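Give me the boring planner, please

I've been writing software for robot arms long enough to have changed my mind about most of it, and the thing I've changed my mind about most is planning. When I started at Stakia I wanted everything to be clever. One big learned policy, camera in, motion out, done! These days I'm the dull person in the meeting asking where the collision check lives.

Kitchens did this to me. Our current project, Votura, is meant to do household chores in an ordinary kitchen, and an ordinary kitchen is rude to robots. There's steel that shines back at your depth sensor, cloth that never hangs the same way twice, and drawers, which are my personal enemy. A drawer is furniture that changes the shape of the room. Your map is right until somebody pulls a handle, and then there's a great wooden shelf sticking out at exactly the height your elbow wanted to be.
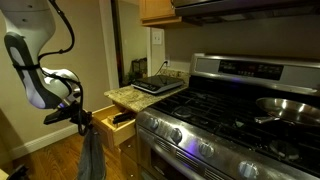 The drawer under the counter is open in this one, with the knives in it.
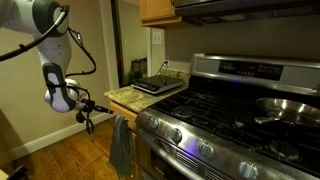
My argument with the all-in-one crowd is about what happens when the state of the room is muddled. A learned policy will give you a motion either way. It might be a lovely motion. But if I ask it whether it thought the drawer was open, I get a shrug in the form of a very large array. With a plain old planner I can open the log and read it: drawer open, path blocked, trying again from the left. I can fix that before lunch.

In June we went through 598 runs from the logging tool (ours is called Brostadora, and yes, it's as clunky as it sounds). I had 15 labels for what went wrong and I'd expected grasping to be top of the list. It was stale state, by a mile. The arm knew how to move perfectly well – it was just working from an old picture of the world.

So my pitch, for what it's worth, is to let the learned bits do what they're brilliant at, which for us is spotting handles and picking a grip on floppy things. Then put a small, readable model of the room in the middle, with a flag for every door and drawer and a time next to each flag saying when it was last checked. If the flag's too old, go and look again. Ours took 14 evenings to write and most of that was me arguing with myself over the names.

People tell me this won't scale, and they may well be right. A house has a lot of doors. I'd still like to hear how they plan to debug the other thing.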